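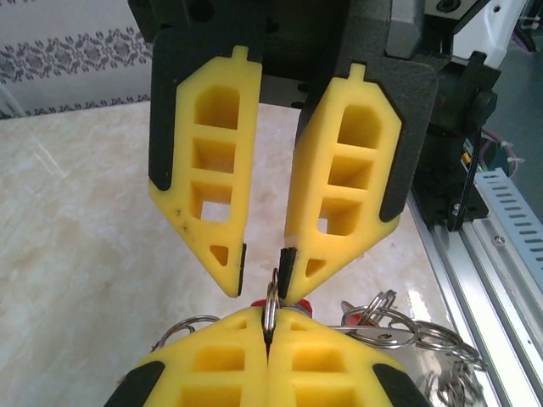

Every September I sort out the shed keys, and every September I break a nail on the first one. My neighbour Sheila Tunstall put me onto the fix: stop digging at the coil with your thumb. A silver split ring like this one is much easier to manage if you pinch it and stand it upright, so you can get at the top of the loop. Then slide a staple remover (or a blunt butter knife, if yours has wandered off) between the coils and feed the key on while they're open. I did all 31 spares in one sitting, with a cuppa, and my nails survived!

Storage is the other half of it. I used to chuck my spare rings in an old biscuit tin and they'd knit themselves into a lump. Now they get looped through a strip of metal with holes in it, sorted by size, and I can grab one without swearing.
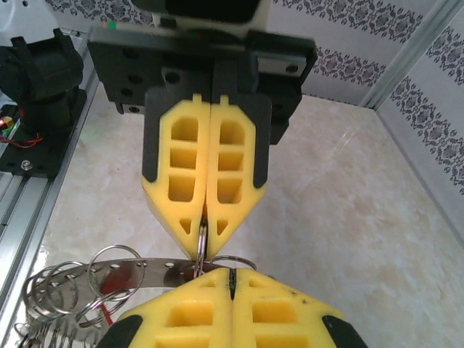 *Split rings on a curved steel strip, small holes all the way along.*

If a coil has gone baggy and won't close up flat, bin it. I lost the Rudgate caravan key that way.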